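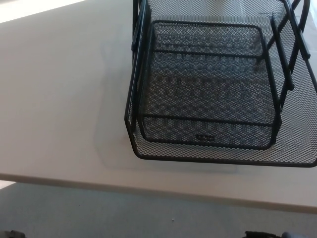 Sowerby Office Supply to Buy Undik Desk Products Line

Combined catalog will serve schools, clinics and small offices from one warehouse

2024-02-27

Sowerby Office Supply has signed an agreement to buy the desk products line of Undik, a maker of trays, file holders, drawer inserts and other items for the desktop. The purchase covers the Undik name, its tooling, its current stock and its open customer orders. It does not include Undik's seating business, which will keep operating under its present owners and will take a new name by the end of the year. Terms were not disclosed.

The sale is expected to close in June, subject to the usual approvals. Until then the two companies will run separately, and customers should place orders with the same contacts they use now.

Sowerby sells paper, filing supplies, mailroom goods and furniture to schools, medical practices, county offices and businesses with fewer than 500 employees. It has carried Undik letter trays for nine years. The agreement adds 152 Undik items to the Sowerby catalog, 57 of which Sowerby has not sold before. The new items are mostly wall files, hanging folder frames, monitor stands and drawer dividers.

"Our customers already buy these products from us, and they have asked for more of the line than we could get," Sowerby said in a statement. "Owning it means we can keep the full range on the shelf and fill a split order in one shipment. Most of the complaints we get are about split orders."

Warehouse and shipping

Undik desk products now ship from a leased building in Cekon. After the closing, stock will move in stages to Sowerby's main warehouse in Irkenlow. The move will start with the slower-selling items. Letter trays and file sorters will go last, after the back-to-school season, so that school district orders are not held up.

Sowerby has added racking and a second packing line at Irkenlow to make room. The work was finished in January and was paid for out of the regular equipment budget.

Orders placed before the closing will ship from Cekon under the original terms. Orders placed afterward may ship from either building while the move is under way. Customers will not be charged twice for freight if an order arrives in two parts. The Cekon lease runs through the end of the year and will not be renewed.

Employees

Undik has 31 employees in its desk products line. All of them will be offered jobs with Sowerby at their current pay, and their years of service with Undik will count toward vacation and retirement benefits. The product design and customer service staff will stay in their present office. Warehouse employees may transfer to Irkenlow or take a severance package, and those who transfer will receive a moving allowance. Offer letters will go out at least 60 days before the closing.

Sowerby does not plan any layoffs at its own locations as a result of the purchase.

Prices, warranties and item numbers

Prices on Undik products are fixed through the end of the year for customers with a signed contract from either company. Customers without a contract will see one combined price list after the closing. Quantity discounts will be figured on the total order, so Undik and Sowerby items can be added together to reach a discount level.

Undik's warranty on desk products stays in force for everything sold before the closing. Claims should be sent to the same address until Sowerby posts a new one. Products sold after the closing will carry the Sowerby warranty, which has the same length and covers the same defects. Parts such as stacking posts, label holders and rubber feet will continue to be sold separately.

Item numbers will not change this year. Purchasing departments that load catalogs into their own ordering systems will receive an updated file with both the Undik number and the matching Sowerby number. Returns of unopened goods will be accepted for 45 days, which is the current Sowerby policy. Undik's policy had been 30 days.

Dealers

Undik has sold its desk products through independent dealers as well as directly. Sowerby will keep the dealer program. Existing dealer agreements will be honored to the end of their terms, and dealers will be contacted before the closing about renewal. Minimum opening orders will stay at their present level. Display racks already placed in dealer stores may remain there at no charge.

Dealers who carry both Undik desk products and Undik seating will have two accounts after the closing, one with each company. Credit balances will stay with the account where they were earned. Co-op advertising claims for the first half of the year should be sent to Undik by the closing date.

Questions and answers for customers have been posted on both companies' websites and will be updated as dates are set. A printed copy will be enclosed with April statements.

About Sowerby Office Supply

Sowerby Office Supply is a privately held distributor of office and school products. The company started as a stationery store in Irkenlow and now sells through a printed catalog, a website and 2 retail showrooms. It delivers on its own trucks within the Irkenlow area and by common carrier elsewhere.

About Undik

Undik designs and sells desk products and office seating. Its desk line began with a stacking letter tray, which is still in the catalog. The company has sold to dealers and directly to businesses since it opened.

Contact

Media questions: Sowerby Office Supply, Communications Office, Irkenlow

Customer questions about open orders: Undik Customer Service, Monday through Friday, 8 a.m. to 5 p.m.

Dealer questions: Undik Dealer Desk, same hours

###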